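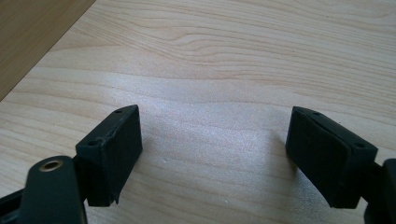 *A pale wooden table top. The wavy lines are the grain.*

## How do bicycle gears work?

A bicycle chain joins two sets of toothed wheels. The ones by the pedals are called chainrings. The ones on the back wheel are called sprockets.

When you change gear, a small part called a derailleur pushes the chain sideways on to a different ring or sprocket.

**Low gears** are for hills. The chain sits on a big sprocket at the back. Your legs go round quickly and the bike moves slowly, but each push is easy.

**High gears** are for flat roads and going downhill. The chain sits on a small sprocket. Each push is harder – but it takes you further.

Suppose your bike has 2 chainrings and 5 sprockets. Multiply them and you get 10 gears.

Keep pedalling gently while you change gear, and change down before the hill starts. The chain can't move across properly if the pedals are still.

Words by Kausar Siddiqui. Checked by Yasir Zaidi, Sunside cycle club.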